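Can a robot do my chores yet? Your questions, my answers

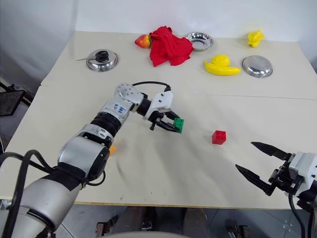
Two arms, a green brick, a red brick and some kitchen things.

So can it tidy a table?
Bits of one! Holding a toy brick is fine. A crumpled cloth is much harder - it never has the same shape twice.

What about dishes?
I wouldn't hand over my good bowls. Shiny steel confuses a lot of cameras.

Should I wait to buy one?
Bimla Nishad asked me this in April and I said give it five years. I'm sticking with that (and I still fold my own towels).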